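Duston library reopens back room with new floor

17 Sep 2018

The back room at the Duston branch library is open again after 14 working days of floor work. Readers can use it during normal library hours, and groups that had bookings moved to the front of the building can go back to their usual times.

The room covers about 600 square feet behind the children's shelves. It had the same brown carpet for 15 years. Branch manager Aarti Chaudhary said the seams near the side door had started to lift and were being taped down every few weeks.

"We kept fixing the same spot," Chaudhary said. "By July the tape was wider than the seam, and people were still catching their shoes on it."

The old carpet was taken up and the concrete under it was leveled before anything new went down. One low area along the back wall took longer than planned and added two days to the job. The work was done by Stirkuveck, a flooring firm from Stukville that also laid the hallway at the Pant Road school.

The room now has two kinds of floor. Part of it is white and hard, meant for craft sessions and anything else that involves water, glue or paint. The rest is gray striped carpet, where the reading chairs will go. Chaudhary said the staff looked at doing the whole room in carpet and at doing it all in a hard surface, and picked the split after asking the groups that meet there. The craft group wanted something that could be mopped. The story time parents asked for a floor that children could sit on.

Carpet samples were left out at the front desk for a week so that visitors could say which they liked. There was a plain blue, a plain gray and the gray stripe. The stripe got the most votes, and Chaudhary said she was glad of it, as the blue sample was already showing lint by the third day.
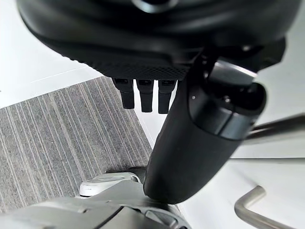

Gray striped carpet and white flooring, with a straight edge between them.

Visitors are asked to keep drinks on the hard floor side for now. Chairs without felt pads should not be dragged across it. The library has a box of pads at the desk for anyone who brings in their own folding chairs, and staff will help put them on.

Some of the furniture is not back yet. The two long tables are in the room, but the low bookcases are still in storage and will be returned as the shelves are cleaned and relabeled. Large print books are at the front of the library until then, next to the newspapers. The local history boxes can be requested at the desk as before.

The side door is back in use too. It had been locked while the work was going on, and people coming from the Pant Road parking lot had to walk around to the main entrance. The book drop outside that door stayed open the whole time.

Groups that want to book the room can sign up at the desk or call the branch. Craft sessions start again this month and story time will move back to the room once the reading chairs are in. Leftover pieces of the old carpet were offered to the public and are all gone.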